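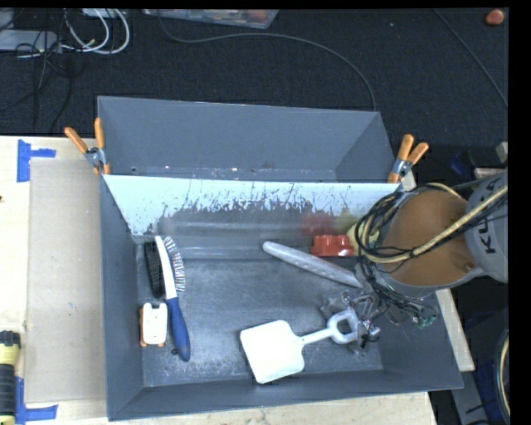
Shared Workshop Forum — Automation Bench
Topic: Bin-to-bin sorting cell, clamp arrangement and brush handling

Riltmont
Posted April 27, 2025

Members are advised that the two grey bins are now joined at the corners with the orange-handled spring clamps. The arm is to pick from the front bin and place in the rear one. Comments are invited on the clamps, the cable bundle and the choice of test items. The shovel has been the most dependable pick to date, at 30 attempts without a drop.

Clamus
I must register an objection to the clamps. The handles stand above the rim, and the right one is very near the arm. A bolt through both walls would sit lower and would not shift.

Riltmont
The objection is noted. Bolts were considered in October and declined, as the bins must come off the table when other members require it.

Jodia
I support the clamps, provided the planner treats them as obstacles. My own cell runs with a margin of 20 mm at each handle.

İlker Sönmez
My concern is the long brush. It has dense dark bristles on one side and wire-like ones on the other, and the gripper will meet a different surface depending on how it lands. I would ask that it be grasped by the blue grip only.

Clamus
That restriction defeats the purpose of the test. The items should be picked as they lie.

İlker Sönmez
I do not agree. A failed grasp on the bristles tells us very little about the gripper. Please log those attempts separately.

Riltmont
Separate logging will be adopted from run 77. Blue tape marks the left corners of the cardboard sheet beside the bin, and members are asked to leave both in place.

Jodia
Could the margin be added to the log header as well?

Riltmont
It will be added this evening.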